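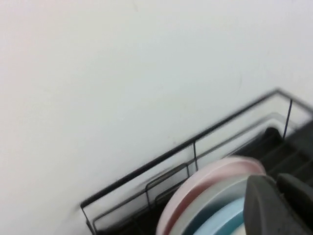
Plates in the rack, with the Trison's gripper at the front of them.

Jeneck Trison kitchen arm, reviewed after a winter of washing up
5 Mar 2023

I run the lunch side of a small café in Sukirville, and since October we've had a Trison arm at the end of the sink. I've been meaning to write this up for ages, and people keep asking me at the till, so off we go!

What it does is plates. It takes them out of the dish rack and puts them on the shelf, then goes back for more. We bought ours through Azevedo, who do our coffee machine as well, and they had it bolted down and running in an afternoon (plus a second visit when it kept reaching slightly too far to the left).

The good stuff first. It handles up to 30 plates in one go before it wants a pause, and it doesn't mind which ones you give it. Our crockery is a right mixture, pink, white, pale blue, whatever was on offer, and I was sure we'd have to buy a matching set. We didn't. It also copes with our cheap black wire rack, although you do have to put the rack back in the same spot. Somebody nudges it at least once a day and then the arm stops and sulks until you press the green button.

Now the grumbles. It's slow. I can empty that rack in a quarter of the time, and on a busy Saturday sort of lunch I still do. It can't manage mugs at all. The monthly service plan is 16 pounds, fair enough, but a new set of finger pads was 233 and I had to sit down for a minute when I saw that.

As for the staff, well, that's the bit I worried about. Nobody lost hours, I promised that before we ordered it. The two who used to get stuck at the sink now take turns on the counter, and one of them loves it and the other has told me quite plainly she misses the peace and quiet. So she does the pans and the mugs, with the radio on, and the arm does its plates next to her. We also had a few grumpy weeks over who was meant to wipe it down. It's on the closing list now.

Would I buy it again? Yes, I think so, for a place with our sort of numbers (706 lunches last month). If you only do cakes and coffee I'd save your money, at least until they sort the mugs out. Four stars from me, and I'd like that green button moved to the front, please, Jeneck.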